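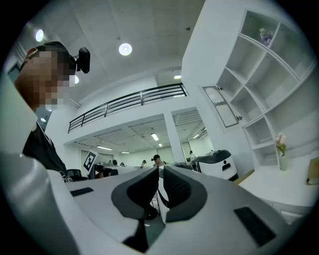 Household Task Participants (Part-Time, Fixed Term)
Breltura, Poden Hall
Reports to: Urszula Nowicki, Participant Coordinator

Breltura invites applications from adults who wish to take part in the spring session of its household tasks program. Participants carry out ordinary domestic activities in furnished areas of the hall: setting and clearing tables, arranging flowers and small decorations, putting items away on shelves and in cabinets, and returning each area to its starting layout.

The session begins in April and runs for 3 weeks. Up to 104 places are available. Participants are assigned to a morning or an afternoon group and remain with that group for the whole session. Changes of group are possible only with the written agreement of the coordinator.

Duties

Participants work through a printed task sheet at an assigned station. A typical sheet asks for a vase to be moved to the middle of a table, the open shelves to be filled or emptied in a given order, and the tabletop to be left clear at the end. Tasks are performed at a normal household pace. Speed is not assessed.
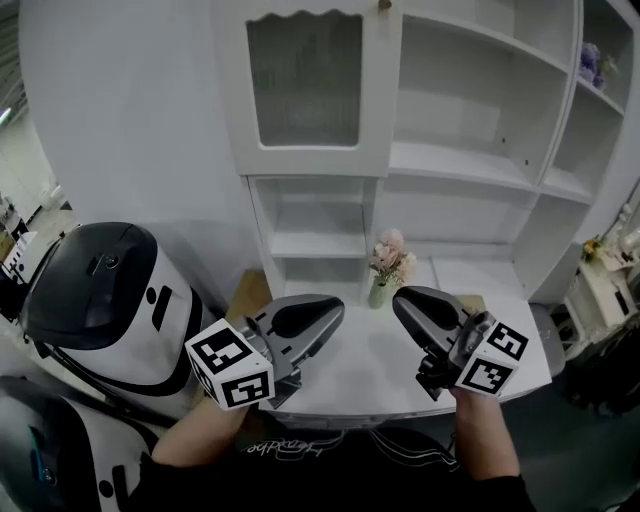 Items must be handled with care and put back where the sheet indicates. Breakages are to be reported to the floor supervisor before the next task is started. Participants will not be charged for accidental damage.

Requirements

Applicants must be at least 18 years of age and able to stand for periods of 45 minutes, with seated breaks between. Good use of both hands and forearms is needed. Sufficient English to follow written instructions is required. Previous experience in housekeeping, retail display or catering is welcome but not essential. Current employees of Breltura and of its furnishing contractor, Ziółkowski, are not eligible.

Payment

Participants who complete the full session receive $2000, paid in three equal installments. Those who withdraw early are paid for the days attended. Lunch is not provided; there is a refrigerator in the break room.

How to apply

Applications are submitted through the Nolleo portal under the heading "Household Tasks, Spring." Please state your preferred group and any dates on which you are unavailable. Incomplete forms will be returned. Introductory visits to the hall are held on Friday at 10 a.m. and should be reserved in advance through the same portal.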